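Table clearance rule: does an object near the edge count as "in the workspace"?

Board index > Handheld grippers > Collection practice

smallfry_77
Joined in February, 27 posts

Our house rules are one page, and I've been told to make them two. Most of the fight is over rule 4, which says the object of interest has to start fully inside the camera view before you hit record.
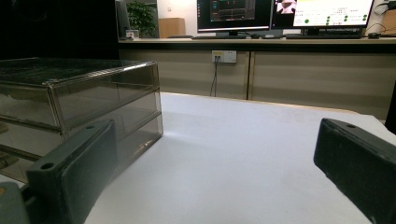 Rule 4 was written by somebody who only ever picked up blocks. Drawers are another matter. To get a finger behind a drawer front you come in at an angle, and by then half of the organizer is out of view or hidden by your own finger. Our reviewer (project Manole, if anyone here has had the pleasure) rejected 27 takes out of 168 on rule 4 alone. Do other labs enforce this at the start of the take, the whole way through, or only when someone important is visiting?

ockham_spatula

Start only. Hold back, get the whole thing in view, count two, go in. After that the fingers can cover whatever they like. If your reviewer wants an unblocked view during contact he should invent a transparent finger.

torque_me_later

Disagree with ockham. If the start is always wide and tidy, you get 168 takes that all begin from the same polite distance. Then the policy starts an arm's length closer one morning and has no idea what it is looking at. We allow partial views at the start and log them with a tag. Nobody has died.

ockham_spatula

You also have a tag called "misc2" with more takes in it than anything else, so forgive me if I don't copy your logging.

torque_me_later

misc2 is a perfectly good tag.

brarner_bench

We do both at Brarner. Wide start for 133 takes, free start for the rest, and the two never share a folder. It is boring and it works. More important to me would be the background. Monitors facing the work table are a no under our rules: turn them off or turn them around. One of ours had a calendar up for a whole batch and we had to go back and blur it.

smallfry_77

Screens aren't in our rules at all. I was hoping for a shorter page two.

brarner_bench

Put it above rule 4. Also, wipe the fingers between batches and write down when you did.

lintfree

Seconding the wipe. Shiny clear plastic is bad enough with the room lights streaking across it. You don't need dust on top of that. And fix the lighting before you argue about views – the Vesen checklist has a decent section on glare, if you can get past the cover letter.

torque_me_later

The Vesen checklist has 77 items. I have met people who claim to have read it.

lintfree

I got to 27.

smallfry_77

OK, draft wording for rule 4:

"Wide start by default. Partial start allowed for drawers, doors and lids, tagged as such, separate folder. Fingers may cover the object once the approach has begun."

Rule 5 is now screens. Rule 6 is wiping. The tag will not be misc2.

ockham_spatula

Define "approach."

smallfry_77

No.

irkis_night_shift

We left "approach" undefined at Irkis and spent most of a meeting on it later. Just write "once the gripper starts moving toward the object" and save yourself the afternoon.

smallfry_77

Fine, that goes in. Sending it to the reviewer at 4:30 so he has the evening to be upset about it.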